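From: Ruoxi Jiang
To: pronolham-users
Subject: Re: [pronolham-users] Right arm drops out partway through a long run
Date: 2nd April

Lensa Tamiru wrote:
> We had the right arm go limp again overnight. No error on the console
> until the watchdog tripped, then a string of timeouts on the wrist and
> gripper servos. The left arm held position the whole time. Has anyone
> tracked this down? We swapped the power supply in October and it made
> no difference.

Lensa,

We had the same thing on our two-arm cell and I think I know what it is, at least on ours. It's the gripper cable.

The task we run is the block one. Both arms come in from the ends of the rail, meet near the middle of the table, and work on the two-color block between the grippers. The right arm quit on cycle 583 of the first long run. The log had timeouts on the wrist first and then everything past the elbow. After a power cycle it ran fine, so we blamed the software and lost a lot of time on that.

On the second run it quit at cycle 189. This time I left power on and moved the cable by hand near the gripper connector with the arm parked on its rest. The wrist servo came and went on the bus as I moved it. I pulled the connector and one of the crimps was loose in the housing.
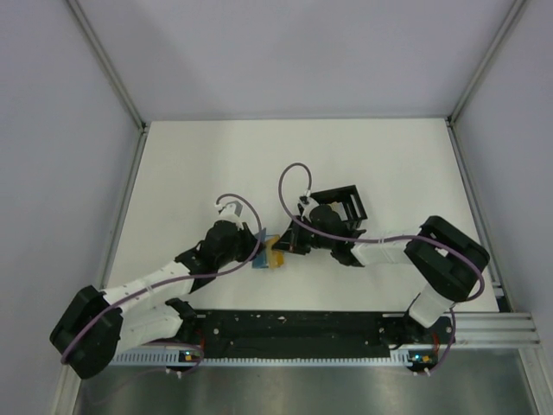
Cheng-en Wei thinks the crimp is only half of it, and that a cable routed in a loop over the gripper will work any crimp loose sooner or later because the wrist roll pulls on it at the end of travel. He wants the slack taken up at the forearm, with a tie close to the connector. I've done that on the right arm and will do the left when I have the cell down again.

Changes so far:

New crimps on both ends of the right gripper cable, pull tested before going back in.
Wrist roll limit brought in by 4 degrees on each side.
Watchdog set to stop both arms when either one loses a servo. It used to stop only the arm with the fault, and the other one kept pushing on the block.

I would make that last change today, whatever your cause is. When our right arm let go, the left was still closing on its target – we got a bent finger out of it. Keep hands out of the enclosure until both arms are confirmed off. A limp arm can come back with torque on if the bus recovers by itself.

With the new crimps the cell has done 1,003 cycles with no dropouts. I don't call that fixed yet. Chunhua Tan has a spare harness from Koswood that I'd like to try next, and I'll post the logs from both.

Could you check whether your first timeout is always the wrist? If it starts at the shoulder, you have a different problem and I'd look at the base board.

Ruoxi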